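Why Laundered Shirts Lose Their Shape

Last updated: March

A woven cotton shirt leaves the factory under tension it has not yet given up. The yarn was stretched on the loom, the cloth was stretched again in finishing, and the cut panels were sewn in that state. The first wash begins to release the stretch. What the owner calls shrinkage is mostly this release, and it is largely complete after 5 washes.

Thilini Cassim has been measuring it for most of her working life. She runs the textile bench at Halville, a contract testing lab that takes in garments from uniform buyers, hotel groups and small shirt makers. Her current study covers 2457 shirts, each marked with thread at the collar, yoke, sleeve and hem, then washed, dried and measured flat on a glass plate.

The collar is the part that fails first in the eyes of the wearer. A collar has at least three layers: the outer cloth, the under collar and an interlining. Each was made by a different mill and each shrinks at its own rate. If the outer cloth shrinks less than the interlining, the surplus has nowhere to go and shows as small bubbles along the fold. If it shrinks more, the collar points curl up.

"A difference of one percent between layers is visible from across a room," Cassim said. "Buyers specify the outer cloth to a tenth of a percent and leave the interlining blank."

Fused interlinings add another problem. The adhesive is applied as dots of resin and set in a heated press. Too little heat and the dots do not bond. Too much and the resin passes through the cloth, leaving a stiff patch that yellows. The press at Sovgate, a shirt plant that supplies Halville with reference samples, is checked every 30 minutes with a paper strip that changes color at set temperatures. Thabiso Le Roux, the floor manager, keeps the strips in envelopes by shift. He said the drift is worst in the first hour of the morning, when the plate is hot at the center and cool toward the corners.

Sovgate also makes a sewn collar with no adhesive. It costs more in labor and needs ironing, but the layers can slide a little against each other, and bubbling is rare. Le Roux said most of his customers ask for it once and then go back to the fused version when they see the price.

The sleeve behaves differently. The warp yarns, which run the length of the cloth, carry most of the loom tension, so a sleeve cut along the warp gets shorter more than it gets narrower. Makers who know this add length at the pattern stage. The amount is a guess unless the cloth has been tested, and cloth from the same mill can vary from one roll to the next.

Stripes make the error easier to see. On a plain shirt, a panel that has twisted by two or three degrees passes without comment. On a striped one, the lines drift off the vertical and no longer meet at the yoke.
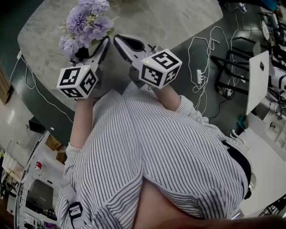

Twist of this kind comes from the finishing frame, where the cloth is held by its edges and pulled through an oven. If one edge runs ahead of the other, the weft yarns set at a slant. Washing lets them move back toward square, and the panel turns with them. Dilani Matubbar, a finishing engineer who consults for several mills, said the correction is simple – a pair of sensors reads the weft angle and adjusts the rollers – but older frames rely on an operator's eye.

Drying matters more than washing. In Cassim's data, shirts washed warm and hung to dry lost less length than shirts washed cold and tumbled hot. The tumbling action works the yarns closer together while heat drives out the water that kept them swollen. Removing a shirt slightly damp and pulling the sleeves and front placket straight by hand recovered part of the loss.

A pre-shrinking treatment called Hijazi, sold to mills by a company named Clukgate, compresses the cloth against a rubber belt before cutting. Cassim has 300 treated shirts in the current study. Their length is holding well so far. The collars are bubbling at the usual rate, as the treatment is applied only to the outer cloth.

She plans to run the next group with treated interlining from the same supplier.

14 comments | 52 shares

Contact the editors | Copyright, all rights reserved | Back to top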